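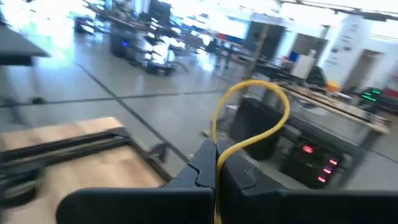 Kustari support wrote back on Wednesday asking whether the label printer drops off the network at the same time each day, and whether anything else in the shop goes quiet with it. They also wanted to know if I had moved it since the last ticket.

Thank you for coming back to me so quickly, it really is appreciated. To answer in order: no, the printer hasn't moved, it is still on the shelf behind the till where your engineer left it. And yes, I think there is a pattern, though it took me a while to spot it (we are a yarn shop, and afternoons tend to run away with us once the kettle is on).

**What happens**

The printer works beautifully all morning. Then at 2 in the afternoon, or a minute or so either side, the next label simply sits in the queue. The Millinis till says "printer not found" and stays that way until I switch the printer off and on again. The card machine carries on happily throughout, and so does the radio!

**What I have tried so far**

- Swapped the network cable for the yellow one from the stockroom. Same fault the next day.
- Moved the plug to port 11 on the Levchenko switch, then to port 12. No change with either.
- Restarted the router before opening. The morning was fine, the afternoon was not.
- Printed the settings page while it was working, and again after a restart. The address ends in 80 on the first and in 11 on the second.

That last one made me sit up a bit, I must say. I'm no expert, but it does look to me as though the printer is being handed a new address and the till is still knocking at the old door.

**Reply from support**

Agreed, that fits very well. Please open the Trullis router page, find the printer in the device list and tick "always use this address", then type the same address into the till under Settings > Printers. Leave the yellow cable in for now so we are only changing one thing.

**Update**

Done, with 80 at the end in both places. We went past 2 with a queue at the counter and every label came out, including a long run for the sock wool. I'd like to keep the ticket open until the end of June if you don't mind, as we have been caught out before by thinking a thing was mended.

Could you also tell me whether the old cable is safe to put back into use? It's a good long one and I'd be sorry to bin it.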